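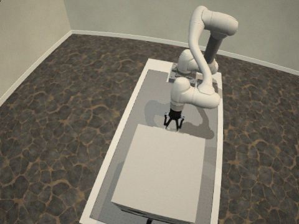

CANDSTEAD PEER COACHING GROUP
Minutes of the program meeting, 31/01/2023

Present: Tahmineh Kordestani (chair), Rhydian Ifans, Ruwan Saha, Gun-woo Maeng
Apologies: Angharad Hughes (written comments received, see items 4 and 6)
Minutes: Ruwan Saha

1. Minutes of the previous meeting

Accepted with one correction. Under "Supervision," the phrase "coaches must attend" is replaced by "coaches are expected to attend." Rhydian asked that the corrected version replace the old one in the shared folder and not sit beside it. Agreed.

2. Matters arising

2.1 Intake form. The question "What would you like to be different?" has been moved ahead of the work history section, as agreed. Gun-woo has tested the form on a phone. The free text boxes lose their contents if the client goes back a page. He has reported this to Garkero, who host the form, and is waiting for an answer.

2.2 Room bookings. The Drukevdale room stays available in the evening. The afternoon slot has been released.

2.3 Reading list. Not done. Carried over, Tahmineh.

3. Goal-setting worksheet, revision

Rhydian presented the second draft of the worksheet used in sessions one to three. Changes from the current version:

The single "My goal" box is split into an outcome line and a practice line. The outcome line holds what the client wants to arrive at. The practice line holds what the client will do in an ordinary week.

The confidence scale stays, but is now filled in at the end of the session. In the current version it is filled in at the start, and coaches reported that clients tend to leave the first number standing whatever is said afterwards.

The "Obstacles" section is shortened. It now asks for one obstacle the client has met before, and what they did about it that time.

The line of encouragement at the foot of each page is removed.

Discussion. Gun-woo supported the split but thought "practice line" would be read as rehearsal. Alternatives considered were "weekly action," "routine" and "what I will do." The meeting preferred "what I will do." The outcome line becomes "where I want to get to" so that the two match.

Tahmineh asked whether the worksheet should carry a review date. Rhydian's view was that the date belongs in the coach's notes, and that clients who miss a printed date often drop the sheet altogether. Ruwan disagreed: two of his current clients wrote their own date in the margin without being asked. Left as an optional blank with no label.

On removing the encouragement, Tahmineh noted that a few clients have said they like it. Rhydian said those lines came from the original Garcia pack and that the group has no record of why they were chosen. Removal agreed.

Decision: second draft adopted with the wording changes above. Old copies may be used up in sessions two and three but should not be given to new clients.
Action: Rhydian to issue the final version. 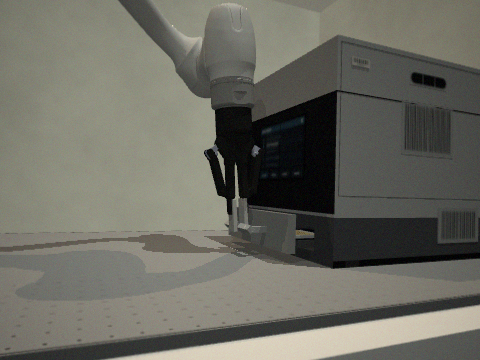 Fig. 1. Gripper with fingers pointing down toward the tabletop.

4. Clients who stop attending

Ruwan introduced a short paper. The present guidance tells the coach to send one message after a missed session and a second after a further week, then close the file. Practice varies. Some coaches close the file without a second message, others keep a client open for months.

The paper proposed three statuses:

Active — a session is booked.
Paused — no session booked, client has said they wish to return.
Closed — no session booked and no reply to the second message, or the client has asked to stop.

Gun-woo asked what happens to a paused client who does not come back. Ruwan had left this open. After discussion the meeting settled on one check by the coach in the following quarter. If there is no reply the status moves to closed. A closed client may reopen at any time and does not repeat the intake form unless their circumstances have changed.

Angharad's written comment was read out: "The second message is where most of the harm gets done. Several I have seen amount to a telling-off. Whatever we call the categories, please fix the template." The meeting looked at the template. The sentence beginning "As you know, commitment is an important part" was deleted. The replacement reads: "Your place is still open. If you would prefer to stop, a one-word reply is fine."

Rhydian raised the related matter of January clients. Intake rises sharply at the start of the year and a good share of those clients have stopped by the spring. He did not think a separate procedure was needed but would like the first session for this group to spend less time on the goal and more on what the client has already tried. Tahmineh asked that this go into coach guidance as a suggestion only.

Decision: three statuses adopted. Template amended as above.
Action: Ruwan to rewrite the guidance page. Gun-woo to add the statuses to the client list.

5. Supervision

5.1 Attendance. Satisfactory in the evening group. Poor in the afternoon group, which has now lost its room (see 2.2). Proposal to merge the groups. The merged group would have 11 coaches, which Tahmineh considered too many for everyone to bring a case. Rhydian suggested that coaches sign up beforehand for a case slot, with 2 slots in each meeting, and that the remainder attend as listeners. Agreed on trial until May.

5.2 Case format. Coaches are bringing long histories and running out of time before reaching the question. From the next meeting the presenting coach states the question first, then gives only as much history as the group asks for. Gun-woo was doubtful and asked for his doubt to be recorded. In his experience the question a coach arrives with is seldom the right one, and it comes out of the history. Tahmineh replied that the format does not prevent the question from being changed during the discussion.

5.3 Confidentiality. Reminder that first names of clients are not used in supervision. This has slipped.

5.4 Boundary with therapy. One coach (not named) asked for clearer wording on when to stop coaching and recommend that the client speak to a doctor or therapist. The current wording is "where appropriate." The meeting agreed that this gives no guidance. A draft list of signs was discussed but not adopted. Points made:

Low mood on its own at one session is not a reason to end coaching, but should be noted and raised in supervision.

Any mention of self-harm is acted on the same day, following the existing safety sheet. No change here.

Trouble sleeping and loss of interest carried across several sessions should lead to a direct conversation.

The coach does not name a condition to the client.

Tahmineh wants the list read by someone with a clinical background before it is used.
Action: Tahmineh to find a reader. Item returns next meeting.
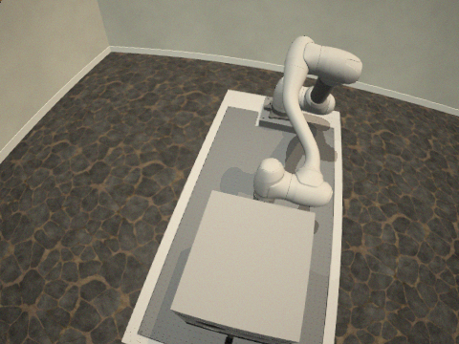
Fig. 2. Robot arm mounted at the far end of the table, with the off-white box at the near end.

6. Evening workshop on habits

Angharad has sent an outline. Working title: "Starting Again After a Lapse." Format is a short talk, an exercise in pairs, then questions. The exercise asks each person to describe a habit they kept for a while and then dropped, and to find the week in which it went. The partner listens and asks one question only.

Comments on the outline:

Gun-woo thought the talk relied too heavily on the idea of willpower and would prefer more on setting, such as where the thing is kept, what time of day it happens and who else is in the house.

Rhydian wanted the pairs exercise kept at its present length and the talk cut if time is short.

Ruwan asked that the exercise be optional. Some people come to listen. Agreed.

Title: Tahmineh found "lapse" slightly clinical. No better word was found and the title stands.

Budget. A ceiling of 2000 was approved for the workshop, to include room, printing and refreshments. Anything left goes back to the general fund and is not carried into the next event.

Action: Comments to Angharad, Ruwan. Garkero sign-up page, Gun-woo.

7. Coach survey

Results were circulated before the meeting and taken as read. The main complaint was note-keeping. Coaches are writing up sessions in full, mostly at home and mostly late. The guidance asks only for the agreed action, the confidence number and any concern. Rhydian suspects that newer coaches copy the sample note in the handbook, which is over a page long and was written for training. The sample will be replaced by a short one.

Several replies mentioned tiredness. Tahmineh will speak individually to those who gave their names. The meeting agreed that any coach may stop taking new clients for a period without giving a reason, and that this should be stated on the first page of the handbook.

Action: Rhydian, short sample note. Ruwan, handbook page.

8. Any other business

8.1 Ruwan asked whether the word "accountability" could be dropped from the leaflet. Divided views. Deferred.

8.2 The key for the filing cabinet has been found and is back on its hook.

8.3 Gun-woo will be away for the next meeting and will send his items in writing.

Next meeting: Drukevdale room, evening, day to be set by Tahmineh. Items to Ruwan a week ahead.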